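Teaching a two-armed robot to make an egg sandwich

28/04/2018

I spent a morning at Groltia's workshop in Drumham watching Ilham Teoh make an egg sandwich without touching any bread. She sits at a desk across the room with a controller in each hand, and the robot's two arms do whatever her hands do — a beat behind, which takes some getting used to!

The plan is to record 195 sandwiches this way and then let the robot try one by itself. They'd reached 130 when I dropped in, and Ilham told me the bread is still the worst part (squeeze too hard and you get a dent, too soft and it slides right out). Eggs she doesn't mind so much. I had a go myself and needed nine tries to pick up one slice, and I'm still pretty proud of it.

Each run gets saved along with every move the arms made, bad ones included if she thinks there's something in them worth learning from. A second group over in Trelley starts on the same job next month, and I've already asked if I can come along.
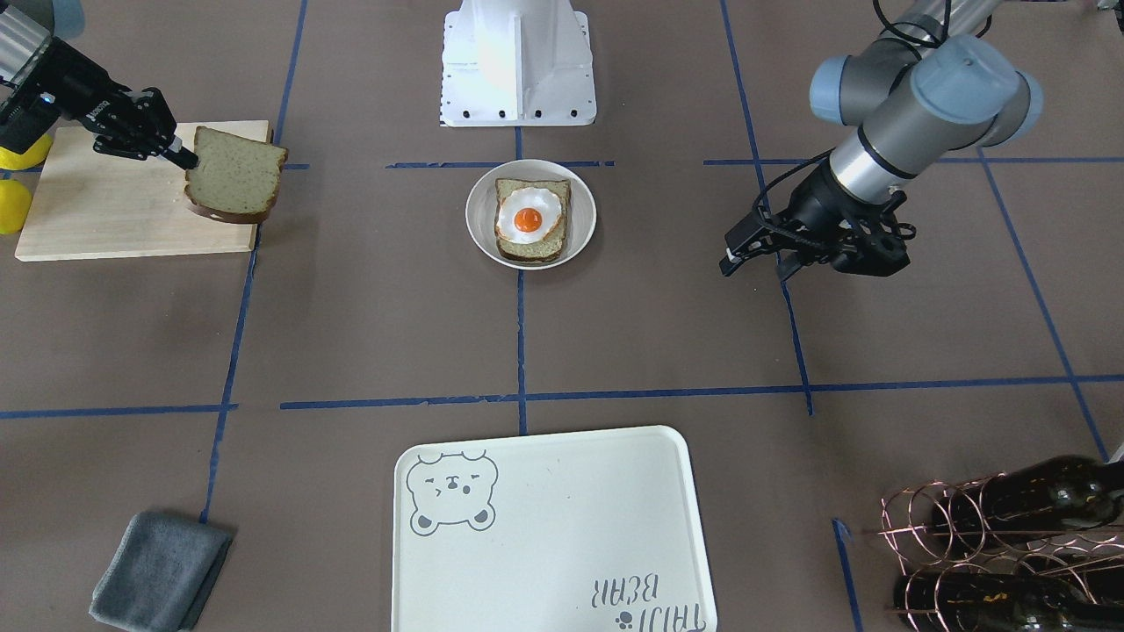 One slice in the bowl with the egg on top, the other in the right gripper.

Ilham wants to try toast next. I said I'd bring the butter.

Recent items
Amadi bus depot reopens
Drumham library extends evening hours
Two new stalls at the Trelley market
January storm repairs finished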